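話す用メモ 「棚の前で5秒 箱もの食品の置き方としまい方」
Hekel 暮らしの集まり 7月28日 持ち時間60分(質疑こみ)
話す人 Lộc Mai

※読み上げない。見るだけ。早口注意。水飲む。

0 出だし

あいさつ。名前。ふだんは Curau で小さい食料品の店の棚を見てる人です、と一言。
資格とかはない。棚をいじってる時間が長いだけ。
今日の話は箱。シリアル、クラッカー、オーツのひとくち菓子、グラノーラバー、パスタ、だしパック。要するに紙の箱に入ってて、常温で、開けたあとも何日か家にいるもの。
瓶と缶はやらない。聞かれたら休憩で。
冷蔵庫もやらない。冷蔵庫は別の日に一回ぶんかかる。

手を挙げてもらう。「同じ箱を二つ開けてたことある人」
→ だいたい半分は挙がるはず。挙がらなかったら自分が挙げる。
うちの話。去年の6月、棚の奥からクラッカーの開いた箱が出てきて、その手前にも開いた箱。味は同じ。買った日はたぶん3週間ちがい。奥のほうは湿気てた。捨てた。くやしい。
ここ引っぱらない。30秒。

1 なんで箱はむずかしいか

箱は中が見えない。これに尽きる。
袋はぺたんこになるから減ったのがわかる。瓶は見える。箱は最後のひとつまで同じ顔で立ってる。
だから、からの箱が棚に残る。家族がいる人うなずくところ。

もうひとつ。箱は大きさがばらばら。
高さちがう、厚みちがう、奥行きちがう。背の順にならべたくなるけど、背の順は使う順じゃない。
(ここで棚の絵をホワイトボードに描く。下手でいい。四角だけ)

面の話。箱には面がある。
表 = 名前がでかい。
裏 = レシピとか宣伝とか。
横 = 栄養成分表示。字が細かい。
上と下 = 期限がたいていこのへん。品物によってちがうので自分の家のを見て、と言う。

どの面をこっちに向けるか。これが今日の前半ぜんぶ。

2 テーブルに全部出す

棚の中で考えない。まず出す。
テーブルでも床でもいいけど、食べものなのでテーブル。上のものをどけて、拭いて、乾いてから。濡れたとこに紙の箱を置くと底がふやける。やりました私。

出すときは立てない。寝かせる。
立てると手前のが奥のを隠す。棚と同じことがテーブルで起きるだけ。寝かせて、ならべて、上から見る。
名前が横向きになってもいい。読めればいい。首を曲げれば読める。
はしっこが重なるのはまあいい。全部かぶさるのはだめ。

色も使う。箱の色って思ったより覚えてる。「あのオレンジのやつ」で家族に通じる。商品名では通じない。
うちは商品名で言うと誰も持ってこない。色で言うと持ってくる。ここ笑いが来なくても先へ。

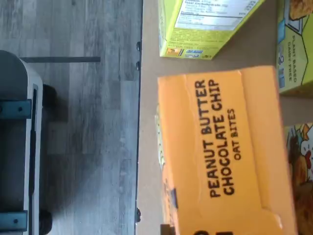
出したら分ける。山は4つ。

山その一 開いてる
山その二 開いてない、期限まだ先
山その三 開いてない、期限が近い
山その四 だれも食べない

一番時間くうのが四つめ。迷ったら三に入れる。三に入れて二週間手がのびなかったら四。
四は捨てる山じゃない。開いてないものは人にあげられる。職場、となり、寄付の箱。Pagano のほうに持っていく人は受付の曜日を先に調べて。前に閉まってて全部持って帰った。重かった。

※ここまでで20分。押してたら3の後半を切る

3 開いてる箱のしまい方

開いてる箱は手前。例外なし。
奥に入れた時点でもう一箱開く。

中の袋。箱の中にもう一枚袋がある品物は、袋のほうを閉じる。箱のふただけ差しこんでも閉じたことになってない。
クリップでいい。洗濯ばさみでいい。輪ゴムはうちでは続かなかった。どっか行く。
クリップの置き場所を棚の中に作る。引き出しだと三歩かかる。三歩かかるとやらない。子どもは一歩でもやらない。

個包装のもの。
箱から出してかごに移す派と、箱のまま派。どっちでもいいと言う。
出す派のいいとこ → 残りが見える。場所へる。
箱のまま派のいいとこ → アレルギーの表示が残る。ここ大事。ゆっくり言う。
ピーナツの入ってるもの、とくに。個包装一個ずつに全部書いてあるとは限らない。家によくお客さんが来るとか、子どもの友だちが来るとかの家は箱のままをすすめる。
出したいなら表示の面を切りとって、かごに入れとく。はさみで切るだけ。クリップでかごに留める。
(質問で必ず来る。「写真じゃだめか」→ 写真でもいいけど、かごの前にいる人がその写真を持ってるとはかぎらない)

オーツのお菓子は湿気るとねちっとする。チョコ入りは夏に注意。コンロの上の棚に置かない。
コンロの上の棚、あったかいんですよ。みんな乾物を入れたがる場所なんだけど。
うちはあそこにラップとアルミホイルを入れた。
チョコが一回とけて固まったやつは白くなることがある。カビとはちがうことが多いけど、見分けに自信なかったら食べない、でいい。私は専門家じゃないので深入りしない。

4 向き

店の棚は表がこっちを向く。当たり前。店は選んでもらう場所。
家はもう選んだあと。だから表じゃなくていいことがある。

うちのやり方。本棚みたいに立てて背をこっちに。せまい側面。
同じ幅でもたくさん入る。どれも一手で抜ける。
弱点 = 側面に名前がない箱がある。成分表の面しか見えないとか。
そのときは上下ひっくり返すか、太いペンで側面に書く。箱に書いていいんです。捨てるものなので。
書くのは、呼び名と開けた日だけ。あれこれ書くと読まない。
呼び名は家の言葉で。正式名いらない。「朝の」「丸いの」「あまいオーツ」

深い棚の人。奥行きがある棚に箱を二列は無理。一列めの後ろは無いものと思う。
どうしても使うなら奥は予備だけ。山その二だけ。手前を食べ終わったら奥から出す。買いたす前に奥を見る。
引き出せるトレーがあると楽。私は Jondine の浅いトレーを使ってる。2,000円くらい。高いと思ったら菓子箱のふたで同じことできる。最初の年はふたでやってた。ふたは角がやぶれる、テープで直す、またやぶれる。

引き出しの人。上から見る形になるので、上の面に書く。それだけ。
低い引き出しは子どもが届く。いいこともわるいこともある。

5 大きい箱問題

お徳用の大箱。棚に入らない。で、棚の上か床に行く。
床はだめって言いたいけど、うちも一時期床だった。正直に言う。
床に置くなら何かの上に。じか置きしない。掃除のたびに動かすことになって、そのうち掃除しなくなる。

大箱は中身を出して箱をつぶす。つぶす前に写すのは期限と作り方。パスタのゆで時間を捨てた人、私です。二回やった。
つぶした箱は引き出しの仕切りになる。高さを切るだけ。テープで留めるとなおよし。
見た目は気にしない。扉しめれば見えない。扉のない棚の人はすみません、紙を貼るとか。

しわの寄った箱、角のつぶれた箱。中が平気なら平気。先に食べる側に置く。立てにくいので寝かせて一番上。

6 続けるやつ

全部出すのは年2回で十分。毎月とか無理。やるって言って一回もやらなくなる。
うちは6月の雨の日と、年末の前。
そのかわり、買い物から帰ったときに1分。新しいのは奥、開いてるのは手前。袋から出しながらやる。あとでは来ない。

家族にどう頼むか。
「片づけて」は通じない。「開いてるのは左」なら通じる。
左右で決めるのがいちばん楽だった。左が開いてる、右がまだ。紙に書いて扉のうらに貼る。
からの箱は、からにした人が出す。これはまだうちでも半分しかできてない。いい方法あったら教えてくださいと言う。→ そのまま質疑に入れる

買い物メモは箱の切れ端がいい。食べ終わった箱の表を切って、冷蔵庫に貼っとく。同じものを買いまちがえない。味ちがいが多い品物はほんとこれ。チョコチップのつもりでレーズン買ってくるので。
レーズンも食べたけど。

7 やってもらう(時間あれば)

机ごとに箱を配る。Curau から持ってきたからの箱と、中身入りまぜて。
中身入りは食べないでって先に言う。開けた箱は出してない、ピーナツ入りは別の机。別の机には紙を立てる。忘れないこと!
やること
寝かせてならべる
4つの山に分ける
開いてることにした箱に呼び名と日付を書く
棚のかわりの段ボールに立てて入れる

見て回る。よくある感じ → 背の順にしちゃう人。とめないで、抜いてみてもらう。抜きにくいのは自分でわかる。
ペン足りるか確認。前回たりなっかた。

終わったら箱は回収。持って帰りたい人はどうぞ。

8 質疑で来そうなの

虫は? → 密閉できる容器。粉もの優先。箱のままは粉ものには向かない。ホットケーキミックスは冷蔵庫って人もいる、出し入れで結露するからすぐしまう。
詰めかえ容器そろえるべき? → そろえなくていい。先に減らす。減らしたらいらなかったって人が多い。
期限すぎたのは? → 賞味と消費は別。そこは表示どおりに。私が大丈夫とは言わない。絶対言わない。
せまい台所だと出す場所がない → 一段ずつ。一段ならお盆の上でできる。
ペットいる → 高いとこ。チョコはとくに。
箱がかわいくて捨てられない → 一箱だけ残して、そこにクリップ入れる。

時計見る。5分前に切る。
配った紙の裏に扉に貼る用の「左/右」が印刷してあるので、それ案内する。
マイク返す。段ボール持って帰る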